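Section 4. Setting up the simulated bench

Do this section before you bolt the real arm down. Everything here runs on the workshop computer, so you can get the layout, the reach limits and the first pick wrong as often as you like. Sections 5 and 6 move the same settings over to the hardware.

You will need:

The Dollus simulator, installed as in Section 2
The arm model file from Section 3, with the gripper already attached
The blank room file, loureiro_room
A tape measure and a note of your own bench sizes
An hour or so without anyone else needing the computer

Last checked against our bench on 16 Apr 2022. If your menus look different, see the notes at the end of Section 2.

4.1 Load the room

1. Start Dollus and choose File, then Open Room.

2. Pick loureiro_room. It takes a while the first time, as the floor and wall textures have to be unpacked.

3. Save a copy straight away under your own name. The original is shared by everyone who uses the workshop machine and has no undo history once it is closed.

4. Open the Units panel and set length to millimetres. The room opens in metres.

Note: if you forget step 4 and type 700 into a size box, you will get a table 700 metres long. Close without saving and start again. Scaling it back down leaves the collision shapes at the wrong size.

4.2 Add the table

5. Choose Add, Table, Rectangular.

6. Set the depth to 700 and the top thickness to 40. Set the width and height from your own bench.

7. Put the table well clear of the walls. The arm swings further behind itself than you expect when it folds up, and a wall contact stops the whole run.

8. Tick Fixed. A table that is not fixed will creep across the floor each time the arm speeds up.

4.3 Place the arm

9. Choose Add, From File, and select your arm model.

10. Use the Snap tool to sit the base on its mounting surface. Zoom right in and check that there is no gap. A gap of a millimetre is enough to make the arm drop and bounce when you press Run.

11. Turn the base until the zero mark points at the middle of the table.

12. Open Joints and press Home. Watch the arm go round once at slow speed. If it passes through the table, your base height is wrong – go back to step 10.

Caution: leave the speed at Slow for all of this section. The speed setting is saved with the room and is carried across to the real controller in Section 5. Derek Naylor found this out with a full-speed home move and a mug of tea on the bench.

4.4 Add the board and cubes

13. Choose Add, Board, Square, and give it the wood finish. Place it towards the near side of the table, where the gripper can come straight down on it.

14. Choose Add, Cube. Make it green and put it to the left of the board, leaving some bare table between the two.

15. Add a second cube the same size, make it blue, and put it on the right of the board.

16. Select both cubes and set the mass to 40 grams. Set friction to Rubber on Wood for now. You can tune it in Section 6 when you know what your real cubes are made of.

17. Switch on Shadows in the View menu. They slow things down a little on an older machine, but they make it much easier to judge how high the gripper is.

4.5 Check the reach

18. Open Joints, choose Move To, and click near the middle of the upper half of the board.

19. Press Go. The arm should come over the table and finish with the gripper pointing down at the board. Check that the bracket on the side of the wrist stays clear of everything. 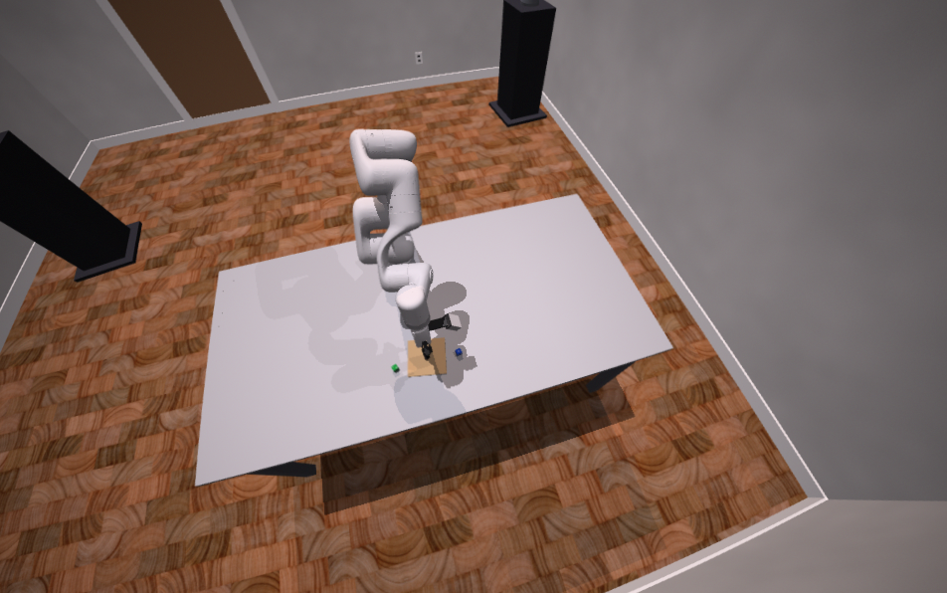 20. Use Move To again for the green cube, then for the blue one. Stop above each cube and do not close the gripper yet.

21. If Dollus shows Out of Reach for either cube, move that cube closer to the board in small steps until the message clears. Do not move the arm base to fix it, or you will have to repeat 4.3.

22. Write down the joint values for all three positions. There is a table for them inside the back cover.

4.6 Save and export

23. Press Home and wait for the arm to stop.

24. Save the room, then choose Export, Positions. The file should have the ending .wania, which is what the controller expects.

25. Copy the file to the workshop memory stick and label it with your name. Files left on the desktop are cleared every June.

If the export fails with error 300, the arm was still moving when you saved. Repeat steps 23 and 24. For any other error, see the list in Section 9.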